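Home | Products | Manuals | Spares | Contact

Loline 2 Benchtop Dishwasher
Section 4: Loading, first wash, cutlery

Read Section 3 (hoses) first. If the inlet hose isn't on yet, stop and go back.

4.1 Before the first wash

1. Power off at the wall. Door open.
2. Take out all packing. There's foam under the lower rack, easy to miss.
3. Check the spray arm spins freely. Give it a push with a finger.
4. Unscrew the salt cap, fill with water, then pour in dishwasher salt until it's full. Wipe up spills straight away, salt marks the tub.
5. Fill rinse aid to the line. Dial to 2 for tank water, higher for bore water.
6. Run one empty Quick cycle with no detergent. Drain should gurgle at the end. Normal.

Note: households on the Grarbridge supply, hard water, check the salt every fortnight for the first while.

CAUTION: Table salt will wreck the softener. Dishwasher salt only.

4.2 Plates and bowls

1. Scrape, don't rinse. Bones and fruit stickers in the bin.
2. Big plates at the back, facing the centre.
3. Bowls tilted so water runs off. A flat bowl comes out full.
4. Spin the arm again before you close the door. If it hits a pot handle, move the pot.

4.3 Cutlery

Most call-outs for a "bad wash" come down to cutlery. Packed too tight, spoons nested together, water can't get between. Mix them up. Forks and spoons handles down, sharp knives handles down too unless you have kids about, then lay them flat on the top rack. Nothing thin enough to poke through the base and catch teh arm. 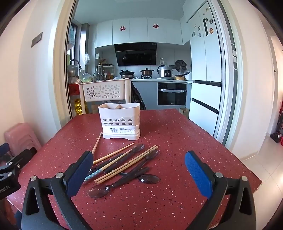
Bülent Saraç wrote in after the last edition that knives should go handles up, full stop, because he'd cut his thumb twice unloading and no clean blade was worth that. Fair enough. Blades down if you prefer, they still wash, just leave more room around them.

Silver and stainless apart, always. They react and you get black spots. Wooden handles by hand.

WARNING: Empty the lower rack first. Drips from the top land on dry cutlery otherwise.

4.4 If it comes out dirty

- Gritty film: filter. Twist out, rinse, twist back untill it clicks.
- White spots: more rinse aid or salt's low.
- Tablet not dissolved: something's leaning on the dispenser flap.
- Code 198 on display: inlet tap closed or hose kinked. Turn off, straighten, restart.

Still no good? Spares through Uysal, Granmont depot. Filter is part 783. Ask for Baiba Kairys, have the serial number ready, it's inside the door on the left.

Section revised February 3, 2021. Descaling is in Section 5.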